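レターノについて

はじめまして、「レターノ」のホームページを見てくださってありがとうございます。店長というか、言い出しっぺのモク・シューフェンです。こういう「私たちについて」のページって何を書けばいいのか毎回迷うんですが、かしこまった会社案内は性に合わないので、いつも打ち合わせのときにお茶を飲みながら話していることを、そのまま書いてみますね。ちょっと長いです。

レターノは、パーティーと宴会のための貸切会場です。結婚式の二次会、還暦のお祝い、会社の周年行事、謝恩会、発表会の打ち上げ。建物はもともと織物問屋の倉庫で、一階が広間、二階が控室と小さいほうの部屋になっています。立食なら190名さままで、着席だと丸テーブルの置き方しだいで変わるので、これは図面を見ながら相談しましょう。小さいほうの部屋は13名さままで。両家のお食事会とか、句会とか、そういう集まりに人気です。

始まりは、私自身の披露宴でした。といっても感動的な話じゃなくて、とにかく時間に追われた記憶しかないんです! 乾杯したと思ったらもうケーキで、ケーキを切ったと思ったら扉の前でお見送りしていて、遠くから来てくれた伯母とは一言も話せないまま。あとで写真を見て「あ、こんな料理が出てたんだ」と知りました。それがずっと引っかかっていて、当時いっしょにケータリング会社で働いていたゲタチョウ・イルマに愚痴ったら、「じゃあ、時間を急かさない会場を自分でやれば」と。そう言った本人がいま厨房にいます(責任を取ってもらいました)。

なので、うちは一日一組です。昼の部、夜の部という分け方をしていません。朝10時に鍵を開けて、夜の10時に閉める。そのあいだはまるごとお客さまの時間です。昼すぎに式をして、いったん休んで、夕方からまた飲み始めるご家族もいますし、リハーサルだけで午前中いっぱい使う方もいます。売上のことだけ考えたら二組入れたほうがいいに決まっていて、税理士さんには毎年同じことを言われるんですけど、ここは変えるつもりがありません。

スタッフの紹介もしておきます。

ゲタチョウ・イルマ(料理)
エチオピア料理の煮込みから、ちらし寿司まで作ります。振り幅が大きすぎて最初は私も心配しましたが、どちらも本当においしいです。アレルギーや宗教上の決まりごとは遠慮なく言ってください。お打ち合わせの段階で聞いておけば、別皿ではなく全員同じメニューで組み立てられることも多いです。

ハウィ・エジグ(花と装飾)
持ち込みのお花も歓迎しています。去年の8月に、おばあさまの畑のひまわりを軽トラックで運んでこられたご新郎がいて、ハウィが朝からずっと水切りをしていました。造花とLEDキャンドルは会場に備えがあるので、予算を抑えたい方はそちらも見ていってください。

ヘノック・アベラ(音響・照明)
マイク、スピーカー、プロジェクターの係です。音源はできれば三日前までに送ってほしいそうです。当日にスマートフォンを渡されて「この曲お願いします」も対応はするんですが、通知音がスピーカーから鳴ります。一度、新婦さまのお手紙の最中に鳴りました。

アマヌエル・ボガレ(進行・受付)
司会がいないパーティーなら、アマヌエルが進行役をします。声がやわらかくて、マイクなしでも不思議と通ります。日本語のほかに英語とアムハラ語ができるので、海外からのお客さまが多い会のときは早めに予約を押さえておいてください。彼の体が一つしかないもので。

そして私、モクは、お見積もりと、雨が降ったときの傘の手配と、そのほか全部をやっています。

よく聞かれる料金のことも、隠すものじゃないので書いておきます。会場費は平日と週末で分けていて、飲み物は飲み放題でも、飲んだぶんだけでも選べます。お酒を飲まない方が多い会なら、飲んだぶんだけのほうがたいてい安くつきます。これは見積もりのときに両方の数字を並べてお出しします。サービス料はいただいていません。椅子カバーだとか、ナイフ入刀料だとか、よくわからない項目もありません。キャンセル料は日付ごとの表を別のページに載せたので、契約の前に必ず読んでくださいね。ここだけは真面目に言っています。

持ち込みは、飲み物もケーキも衣装もどうぞ。ただ生ものだけは、厨房の冷蔵庫に空きがあるか確認させてください。それから、床が古い板なので、クラッカーの紙吹雪は散らからないタイプでお願いします。隙間に入ると、次の週まで出てくるんです。

協力してくれている会社さんも紹介させてください。引き出物と焼き菓子は「ブリシネル」さん。フィナンシェの端がかりっとしていて、試食でいちばん減りが早いです。貸衣装は「スカモラ」さん。駅の反対側なので、試着のついでにうちへ寄る方も多いです。遠方からのお客さまの送迎は「ナイドゥー」さんのマイクロバスで、荷物の多い楽器演奏の方にも親切にしてくれます。どこも紹介料のやりとりはしていないので、別のお店を使いたいときは、まったく気にせずそうしてください。

アンケートは、できるだけ紙で書いていただいています。開業から数えて、いただいた枚数が1,118枚になりました! 全部、事務所の引き出しにとってあります。お料理の感想が多いのはもちろんですが、「控室の鏡がもう少し大きければ」とか「お手洗いの場所がわかりにくい」とか、そういう一行にすごく助けられていて、鏡は買い替えましたし、案内板も付けました。まだ直せていないのは駐車場です。5台ぶんしかありません。近くのコインパーキングの地図をお渡ししますが、なるべく電車かバスで来ていただけるとありがたいです。

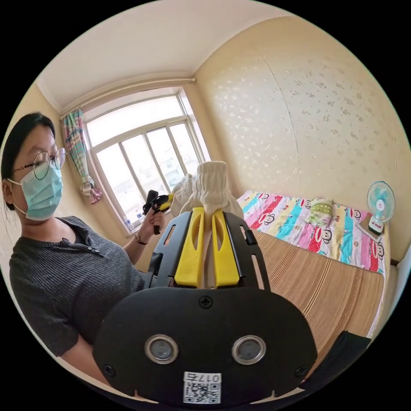 駅からは歩いて八分くらい、商店街を抜けて、信用金庫の角を右です。ヒールの方には後半のゆるい坂がちょっとつらいので、受付にスリッパを用意しておきますね。小さいお子さん連れの方には、二階の控室を一つ、授乳とお昼寝用に空けておけます。前日までに一言ください。ベビーカーはスロープから上がれますが、入口が裏手なので、着いたら呼び鈴を鳴らしてもらうのが早いです。

見学は予約制で、パーティーの入っていない日にご案内しています。一時間くらい見ておいてください。できれば、実際に開きたい会と同じ時間帯に来るのがおすすめです。昼と夕方では広間の明るさがずいぶん違うので、写真をきれいに残したい方は特に。ゲタチョウの手が空いていれば、スープか何か出てくると思います(約束はできません!)。

それと、「こんな小さな集まりでもいいですか」と電話で聞かれることがとても多いんですが、もちろん大丈夫です。以前、定年退職されたお父さまのために、娘さんお二人だけで開いた会がありました。お客さまより料理のお皿のほうが多くて、あれはあれで、とてもにぎやかでした。

これからのことを少し。裏の中庭を、雨の心配なく使えるようにしたいと思っています。屋根をかけるか、たためる幌にするかでハウィと意見が割れていて、まだ決まっていません。屋外での挙式のお問い合わせもいただくのですが、いまのところは晴れの日限定で、降ったら広間に切り替え、という形でお受けしています。切り替えの判断は当日の朝八時です。

お問い合わせは、電話でもメールでもどちらでも。電話は私かアマヌエルが出ます。パーティーの最中だと留守番電話になるので、お名前と、だいたいの人数と、候補の日を入れておいてください。翌日の昼までには折り返します。候補日がまだ決まっていなくても、「秋ごろ」くらいのふわっとした感じでかまいません。

レターノ 店長 モク・シューフェン
最終更新 2025/04/30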